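Village hall kitchen reopens, toast permitting

By Ashwin Pinto
July 14, 2018
3 min read

The kitchen at Nullollow village hall is open to hirers again after a winter and a spring of cold sandwiches, and it comes with a new rule. The toaster and the oven may not be used at the same time as the urn.

The rule is printed on a card by the door. It replaces the old arrangement, under which everyone used whatever they liked until the lights went out over the badminton.

Hirers first complained last October, when a christening party lost its power during the speeches. Opinion in the hall was divided on whether this was a fault. An electrician from Kandasamy, the Cliltov firm that looks after the hall's wiring, found that the sockets, the urn and the stage lights had all been sharing one circuit since the stage was put in.

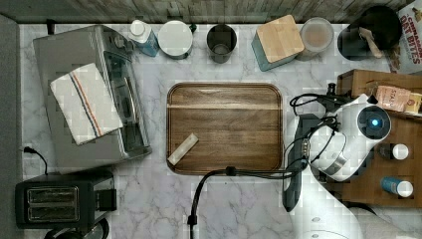

Can hirers still make toast for a morning event?
Toast is allowed at any hour, provided the urn is switched off first at the wall. Groups wanting tea and toast together are asked to fill the flasks beforehand.

The parish council set aside £2,000 for the job and has spent a little over that, the difference being put down to "sundries". Asked at the last meeting what the sundries were, the clerk said they were various.

For the money, the kitchen gets a circuit of its own and the stage lights get another. The urn stays where it was, electrically speaking, until a second phase of work that has no date and no budget but does have a name. It is called Phase 2.

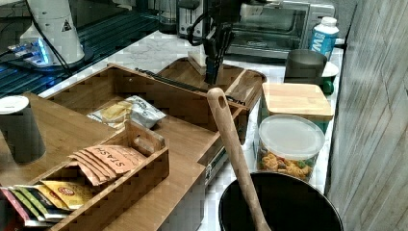
Not every group is pleased. The breakfast club, which meets at the hall twice a month and regards hot toast and hot tea as its founding principles, has asked for an exemption. It was offered the use of the flasks. Its reply ran to three pages and quoted the 12 conditions of hire in full, none of which mentions flasks.

The Clokura Players have taken the news better. Their spring comedy was plunged into darkness on two nights out of three, and the second of these got the best review the group has ever had. The director said she looked forward to being able to see the cast, with reservations.

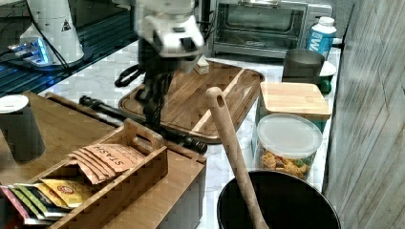
Wooden board on the marble worktop.

Charges are unchanged for residents. Hirers from outside the parish will pay an extra £3 a session towards electricity, which Cliltov groups have called a tax on Cliltov. The council says the charge applies equally to everybody who doesn't live in Nullollow. 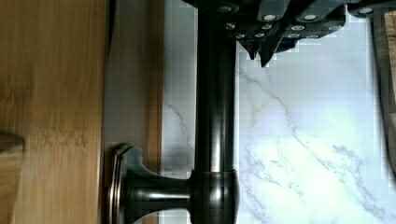 A separate request for a second kettle was deferred. The clerk pointed out that the hall already owns one kettle, and that its whereabouts are known to the bowls club.

Bookings for the autumn are being taken now, in writing, through the letterbox at the side of the hall. The front one has been painted shut.

Contact the newsdesk | © 2018 Nullollow and Cliltov News | Back to top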